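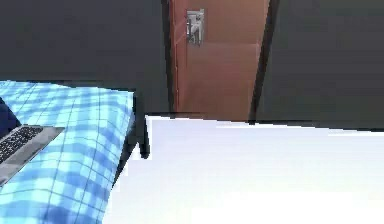
Stillau Drinking Water Complaints, data card

Version 2, released August 28, 2019
Maintainer: Lucinda Strickland
Contributors: Wayne Blackburn, Yvonne Whiteley

Summary

The dataset contains complaints which residents of the Stillau water district made to the district office concerning taste, smell, color and pressure of tap water. Each row is one complaint. The complaints were received on paper or by phone, and we typed them into a table with the same columns for all years.

Files

complaints.csv: one row per complaint
zones.csv: the 20 supply zones with their names and the well that feeds them
notes.txt: remarks on single rows, in no special order

Columns in complaints.csv

id: number given by us, not by the office
received: month and year only
zone: key to zones.csv
type: taste, smell, color, pressure or other
text: words of the resident, with names and house numbers removed
reply: yes, no or blank. Blank means that the paper does not say it.

Changes from version 1

Zone Granby was split in two by the district, so older rows now have the code GR-old. We did not try to guess the new zone from the street. Wayne corrected 89 rows where the type was "smell" but the text speaks only of color. The rows from December were missing in version 1 and are now included.

Known problems

In the Gourlay zone, 80 complaints have the same text. It was a printed letter that neighbors signed one by one. We kept all of them, so please consider this before you compare zones. Phone complaints are shorter than written ones, and sometimes the clerk wrote only "bad water". The data contain no laboratory results and they can not show if the water was safe.

Use

You may use and share the files for any purpose if you name the source. Please do not try to find out who the residents are. Errors can be reported to Yvonne, best with the id of the row. Corrections go into the next version and old versions stay available.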